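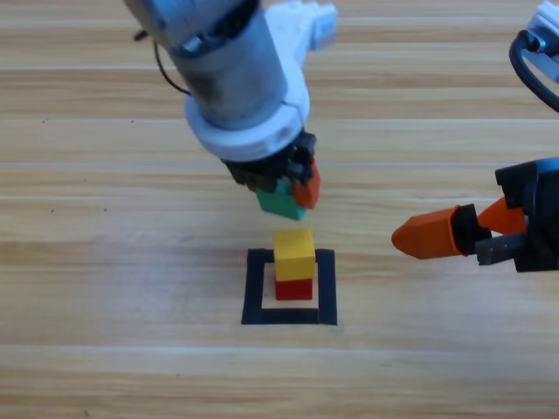

Two arms share a taped square in a block-stacking run: one holds a green block, with the red and yellow ones already stacked.

Home | News | Software | Hardware | Events | Contact

Cosent releases planner update for two-arm cells

26/05/2024

Cosent has released version 6 of Purorow, its motion planning software for work cells where two robot arms share the same small area. The update changes how the software decides which arm may enter the shared area and how long the other one has to stay out of it. It also adds a log viewer and drops support for the old configuration format.

Purorow sits between a task script and the arm controllers. The script says what should end up where, for example a green block on top of a yellow one. Purorow works out the paths, checks them against each other and sends them on. Earlier versions treated the shared area as a single locked zone. When one arm was inside, the other waited at a parking pose until the zone was released, even if its own path would have passed well clear.

The new version replaces the lock with what the company calls rolling reservations. Each arm reserves only the space it will sweep through over the next short stretch of its path, and the reservation moves along with it. The second arm can hold close to the work and start its approach as soon as the space ahead is free. If two reservations collide, the arm carrying a part goes first. Users can change that rule in the settings file.

"The old lock was safe and it was slow," said Shota Uchida, who leads planning work at Cosent. "You would see an arm go all the way back to park and then come all the way out again for a move of a few centimeters. People wrote their own workarounds, and some of those were not safe."

Cosent tested the update on a stacking task with colored blocks on a tabletop, with a target marked in black tape. The company ran the same task script under both versions. Version 5 completed 438 stacks over the test period before an operator had to step in. Version 6 completed 451 over the same period. Uchida said the gain was smaller than the team had hoped for, and that most of the time in a stacking cycle goes into the final descent and release, which the update does not touch.

"Block stacking is a hard case for us," he said. "Everything happens over one spot, so there is a limit to how much the arms can overlap. In a cell where the pick area and the place area are farther apart you should see more."

The company has not published figures for other tasks.

Perception is handled by a separate package, Rirow, which takes images from a fixed camera and from cameras on the wrists and returns block poses. Until now Purorow accepted only one pose per object and used whichever arrived last. That caused trouble when the fixed view was blocked by an arm and the wrist view was blurred by motion. The planner could get two different answers for the top of a stack within a fraction of a second and would replan each time.

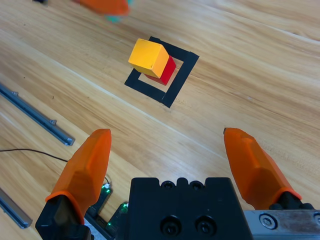
Version 6 keeps both poses and gives each one a weight. A wrist view counts for less while its arm is moving fast and for more once it slows down near the target. The fixed view loses weight when the planner knows an arm is in the line of sight. If the two poses still disagree by more than a set limit, the arm holds its position and asks for a fresh image before it goes on. The limit is set per object type. Cosent suggests starting with the default and lowering it only after the wrist cameras have been recalibrated.

Calibration itself has not changed in this release. Users who mount their own wrist cameras still need to run the full routine from the Rirow manual, and the offsets have to be entered by hand. A guided version is planned but has no date.

The log viewer is the other main addition. It lines up both arms' planned paths, their actual paths and the reservations on one timeline, with the camera images alongside. A user can stop at any point and see which reservation was holding an arm back. Logs from version 5 can be opened, but without the reservation track.

One early user is Yagi, an integrator that builds small assembly cells. The firm has had a test build since the start of May and has moved one of its two-arm cells over to it. Yagi said the changeover took most of a day, and that nearly all of that went into rewriting configuration files. It also reported one fault, in which an arm that had been paused by hand kept its reservation after the script was restarted. Cosent said the fault was fixed before release.

The old configuration format is no longer read. A converter is included, but it does not carry over custom parking poses or any zone that was defined by a mesh. Those have to be entered again. Users who rely on mesh zones should read the migration notes first, as rolling reservations treat them as solid obstacles by default.

Purorow 6 is a free update for customers with a current support plan. Version 5 will get fixes for serious faults until the end of the year. Uchida said the next release will look at the descent and release part of the cycle, including letting the waiting arm pick its next part while the first is still placing.

Related items

Rirow 2 adds pose estimates for partly hidden parts
Yagi opens second test area for two-arm cells
Cosent moves planner documentation to a new site
How to read a reservation timeline
Reader question: where to put the fixed camera

Previous | Next | Back to News | Top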